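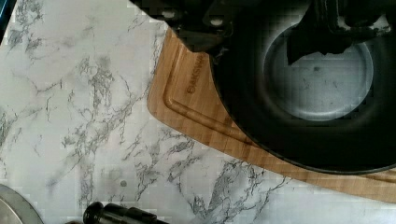
Glenys Bevan objected at the first review meeting that a log file is kept for the person who has to repair the server, and that any rule on deletion should start from that person's work. Her objection shaped the rest of the study. The earlier draft of the retention rules had treated the log as a record about users only, and had set one deletion period for every file on the machine. The revised rules treat each file by what it holds and by who has reason to open it.

4.2 Retention of mail logs at the two sites

The study compared two small mail servers, one at Voyle and one at Skotden. Both ran Jullanen, a mail package distributed with its source code, and both were managed by part-time staff with other duties. The Voyle server held 329 accounts at the start of the period. Skotden was smaller and had grown out of a dial-up bulletin board, so a number of its accounts belonged to people who had not signed in for a long time.

Jullanen in its default setup writes a line for every message accepted, every message refused and every sign-in. The line for an accepted message gives the sender, the recipient, the size, the time and the network address of the connecting machine. The text of the message is not stored in the log. Users at both sites took comfort from that last point, and the sites' own notices repeated it. The authors consider the comfort misplaced. A file that shows who wrote to whom, and at what hour, says a good deal about the people in it even where no word of their mail is kept.

Before the study began, Voyle deleted its logs after 200 days. The figure had no recorded origin. The staff believed it had been carried over from an older machine on which the disk filled at that rate. Skotden had no deletion period and kept everything, including compressed files from its bulletin board years, on the same disk as the mail itself. Backup tapes at Skotden also held copies of the logs, a matter to which we return in Section 4.4.
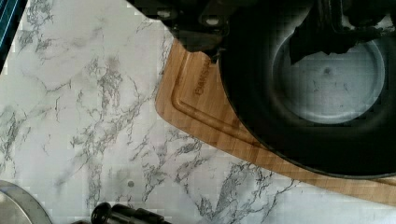
One reader of the circulated draft wrote that short retention protects the careless operator as much as it protects the user, and asked how a complaint made three months after the event could be looked into at all. The point is a fair one. We went back to the request books at both sites and sorted each entry by the age of the log line that had settled it. Nearly every question about lost or delayed mail was settled with lines less than seven days old. Older lines were opened almost entirely for billing questions, and those could have been answered from monthly totals.

The sites therefore agreed to a split. Full lines are kept for seven days. After that, a script removes the sender, the recipient and the network address and adds the remaining values to a daily total – messages in, messages out, refusals, sign-in failures. The totals are kept without limit. A member of staff may hold back a named set of lines for an open complaint, but must write down the reason and a date on which the hold ends. If the date passes, the lines go through the script with the rest.

The script runs at night and reports only that it has finished. During the trial it failed twice at Skotden, on both occasions after the log directory had been moved, and the failure went unseen because no report was sent. The revised version sends a message when it has not run. We recommend that any site adopting the split test for this case before it depends on the deletion period in a public notice.

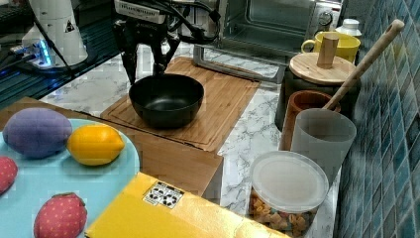 Does removing the address fields make the remaining totals anonymous? On a server with many active users it comes close, but on a small one a daily total may still point to a single person. At Skotden there were nights on which only one account sent mail, and anyone who knew the site could guess which. The totals for Skotden were later merged by week for this reason. Voyle kept its daily figures.

4.3 Notices to users

A retention rule has little value to users who have not been told of it. The old notice at Voyle ran to several screens and was shown once, when the account was opened. Its replacement is short. It states what is written down, how long each part is kept, who may read it and how a user may ask to see the lines that concern his or her own account. The text was posted on Sunday, December 17, 2000, and was sent by mail to all account holders at the same time.

Replies were few and mostly practical. Several users asked whether the web mail program, Talent, kept a log of its own. It did. Talent stored a separate record of sign-ins in a directory that the deletion script did not reach, and neither site had listed it. The record was brought under the same rule in April, after a change to its file format – a change that Talent's maintainers accepted into the main release.

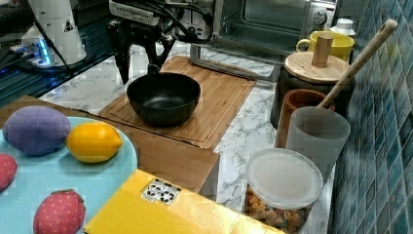 Figure 2. Black bowl on a cutting board, toaster oven behind.

The case of the Talent record suggests that an inventory of log files should come before any discussion of deletion periods. Staff at both sites had been asked at the outset to list every file that held user addresses, and both lists were incomplete. The missing entries were found by searching the disk for a known test address, a method that takes little time and requires no special tools. It does not find compressed files unless these are opened first, and it does not find copies on tape.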